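I went to Treswood to meet a person who has set 436 cryptics for the Indidgate puzzle page and signs every one of them Skoredik. I'd been solving those grids over breakfast for years, and swearing at quite a few, so I was a bit nervous.

I needn't have been. "You're the one who wrote in about the fish clue," the setter said at the door. I was! "You were right, too. It was a lousy clue."

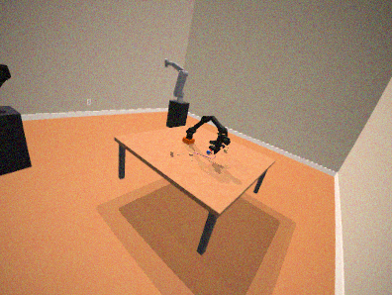 We started with how a puzzle gets built, and I had it backward. I figured the clues came first. "Oh no, the grid, always the grid," Skoredik told me. "I put in two long answers I like and then fight with the corners for an evening." The fight is mostly over short words, and there are only so many ways to clue ARM (limb, weapon, what a sleeve goes over). I said I'd try "Limb, black, bent sharply at the elbow, as seen over a tan table," and was told kindly that it was a description and had no wordplay in it whatsoever.

So what makes a fair clue? "You should be able to point at every word and say what it's doing. If there's one left over, I've cheated." Anagrams are the easy part, apparently. The trouble is the signal word, because solvers have seen "mixed" and "broken" so often that they start shuffling letters before they've read to the end — which can be handy if you want to send them the wrong way.

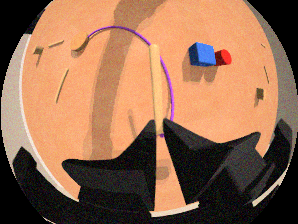 I asked about the mail. A themed puzzle last September, with KAMATH hidden along the bottom row, brought in 50 letters, and most of them wanted to know what a Kamath was. "It's the street I grew up on," Skoredik said, laughing. "I thought it'd be a nice little extra. People were furious."

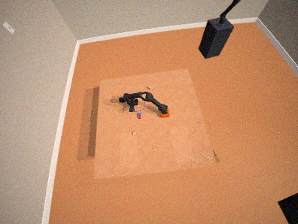

Black arm, orange floor.

Before I left I got to see the notebook of unused clues, which are numbered, and the last one was 2061. Can I print one? "Take this, I'll never find a grid for it." Here you go, then: Tidy sum I left in dirty, disorganized room (9). I've been at it for days and I'm starting to think there's a word left over.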